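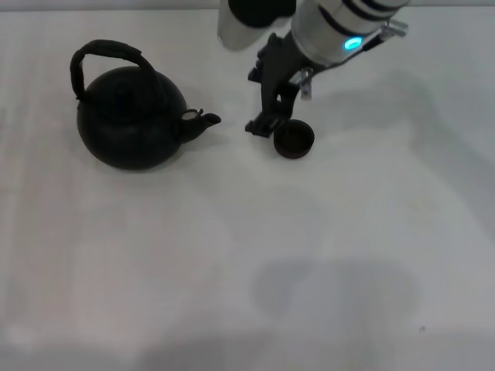

Black kettle dribbles when I pour into small cups

I have a squat black kettle with a short spout and a little hinged flap at the base of it. Filling a teapot is fine. With small tea cups I get a dribble down the outside of the spout and a puddle on the table, which is white, so every drop of tea shows. It has done this since October. Is it me or the kettle? It came from a Moltus shop and I no longer have the box.

Gunance

Most likely limescale under the flap. It stops the flap lifting all the way and the water runs back along the underside. Fill the kettle halfway, add 2 spoons of citric acid, boil, leave it for an hour and rinse well. Then work the flap with an old toothbrush.

Also don't fill it to the top. With a short spout the water comes out before you have tipped it far enough to get a clean stream. I stop at about two thirds – no dribble since.

Umia_kitchen

mine does that too, just put a tea towel under it

Beltrán113

Agree with the descaling, but look at where you pour as well. My table is in the corner of the room, against the wall, and I was always pouring with my elbow tucked in so as not to knock it.

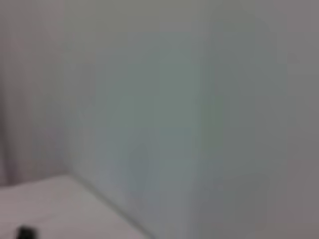 I moved the cups towards the open side and could tip the kettle properly. Pour quickly at the start and finish with a quick turn back of the wrist. A slow start is what sends it down the spout. If it still drips after 4 or 5 goes, check the join at the base of the spout for a leak.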